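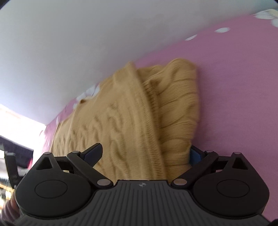 Figura 3. Pinza manual sujetando un jersey de punto trenzado color mostaza.

4.2 Prensión de prendas gruesas

Morris atribuye a la pinza Taltach, montada en un taller compartido, un agarre fiable en punto grueso. Los datos no bastan para sostenerlo. De las 811 tomas registradas, solo 90 corresponden a jerséis, y todas se hicieron con el mismo operador. Tampoco se midió la fuerza de cierre. Que los dedos retengan un pliegue (Fig. 3) dice poco sobre el doblado posterior, que en Woder seguía sin evaluarse en mayo.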